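Sorting salvaged parts before storage

kylie_h
Do you strip leads off small motors before binning them? I keep them on, coiled, max 100 mm.

drevby4
Cut them. Long leads snag everything.

kylie_h
Disagree – re-soldering tabs on cheap motors melts the end cap. I set mine at 270 °C and still lost two.

nilton_n
Boards apart from wire in any case. Trays beat bags:

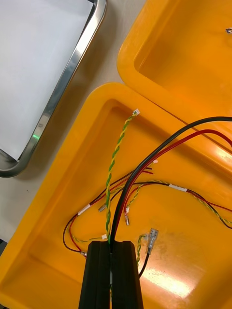
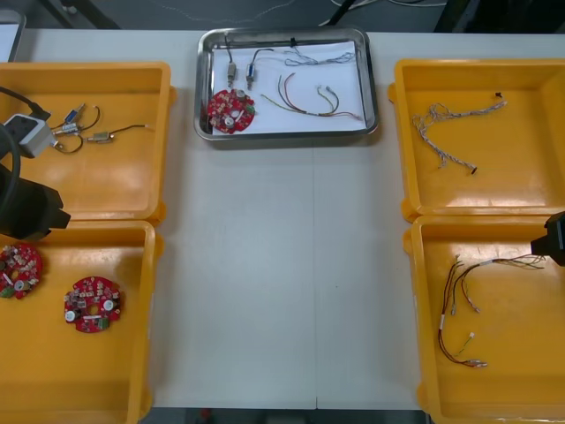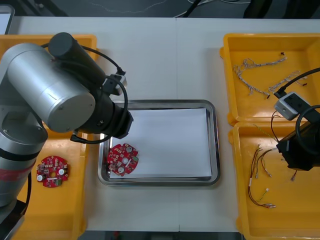
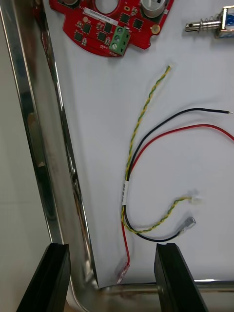 drevby4
Fine, but drain the capacitors first. I'd still cut the leads.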